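Grernemard T2: estación de teleoperación y guiado manual

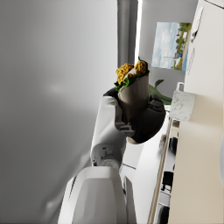
Entorno simulado: pinza negra de dedos acolchados sujetando un wrap relleno.

Grernemard T2 permite enseñar tareas de manipulación por dos vías: guiado manual del brazo o control remoto desde un mando maestro. Ambas generan el mismo formato de demostración y pueden mezclarse en una misma sesión. El módulo Flundudau reproduce el puesto en simulación y admite el mando maestro sin brazo físico conectado.

Datos técnicos
Frecuencia de registro: 300 Hz
Recorrido útil del mando: 318 mm
Consumo en reposo: 72 W
Alimentación: 230 V CA
Señales registradas: posición articular, par, apertura de pinza, vídeo de muñeca

Guiado manual
Con el pulsador de muñeca presionado, el brazo compensa su propio peso y sigue la mano del operador. Al soltarlo, mantiene la postura.

Control remoto
La escala de movimiento se ajusta entre 1:1 y 1:4. Para productos blandos o deformables se recomienda 1:3 y limitar la fuerza de cierre antes de grabar.

Suministro
Mando maestro, pedal de pausa, cableado y licencia Naltum para un puesto. El soporte de mesa Pumphrey se pide aparte (ref. 123).

Consultas técnicas: Aurelia Preda, departamento de aplicaciones.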